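Speaker notes: Getting adult learners back through the door
Skirkgate College staff day, morning session. Jean Paterson

Start on time even if people are still at the coffee. Say who I am: I run the access courses at the Skirkgate site and have done since we moved out of the Laing building. Yuto Tanabe is taking the questions with me at the end, so keep the hard ones about bursaries for him.

Opening point. Last year 1324 adults asked us for information about a course. That means they filled in the web form, rang up, or came to the desk. 360 of them enrolled. Pause there. We spend a lot of time in meetings talking about the ones who enrol and then leave. I want to talk about the others, who got as far as asking.

Yuto rang a sample of them in March. He got through to 43 people. Most were happy to talk. Read out two or three of the replies from the printed sheet, no names.

- "I thought I needed my old certificates and I couldn't find them."
- "It said Monday to Thursday and I work Monday to Thursday."
- "I filled it in and then I didn't hear."

The last one came up more than any other. Check the handout for the full list, don't read it all.

What we found when we looked at our own side. The form goes to the Zonia inbox. From there someone copies it into the enrolment system by hand. If the person has ticked more than one subject, it goes to more than one department, and each one assumes the other has replied. The longest wait we found was 26 days. By then the term had started.

Don't blame admissions for this. They asked for a fix two years ago and the money went on the roof.

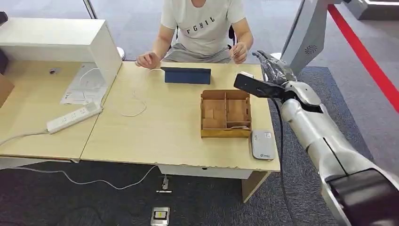

Next section is money and kit. Bursary forms are nine pages long and ask for the same address three times. Yuto has a shorter draft and wants comments on it before the summer. The tablet loans are simpler: one signature, and the learner takes it away the same day. Cases that prop up like a tent, as the navy one on the table does, have been popular with people who study at the kitchen table and need their hands free for writing. Ask the departments to say in the first week that loans exist. Several people who left last autumn told us they had been doing the reading on a phone.

Timetable. Say clearly that I am not asking anyone to teach on a Sunday. That rumour came from the Pimport pilot, where they ran one maths group at the weekend because the tutor wanted it. What I am asking for is one evening start per subject, and a second start date after Christmas. English already does this. Health and social care could do it with the staff they have. Science can't, because of the labs, and I have said so in the paper.

Entry requirements. The web page still says "certificates required". It should say we can do an assessment on the day. This has been the rule for four years. If anyone asks who changes the web page, it is me, and I have asked.

First visit. Keep this short, people will be flagging. Learners told us the reception area felt like it was for school leavers. Posters, music, the lot. We have moved adult interviews to the small rooms on the ground floor. Tutors should come down and collect people. Please don't send them up two flights to find an office with no number on it.

What I want from today:

- Each department names one person who replies to adult enquiries, and a second person for when they are off.
- Reply inside three working days, by phone first, then email.
- Send me your evening start by the end of the month, or tell me why it can't be done.

If there is time, tell the story about the man who enrolled on bookkeeping by mistake and stayed. If not, go straight to questions.

Questions likely to come up: childcare (no change, the nursery places are still there but must be booked), travel from Pimport (the bus pass covers it), and class sizes. On class sizes, say the minimum is still eight and that I am arguing for six.

Handouts are on the chair by the door. Ask people to leave the feedback sheets there on the way out. Lunch is in the canteen, not the hall.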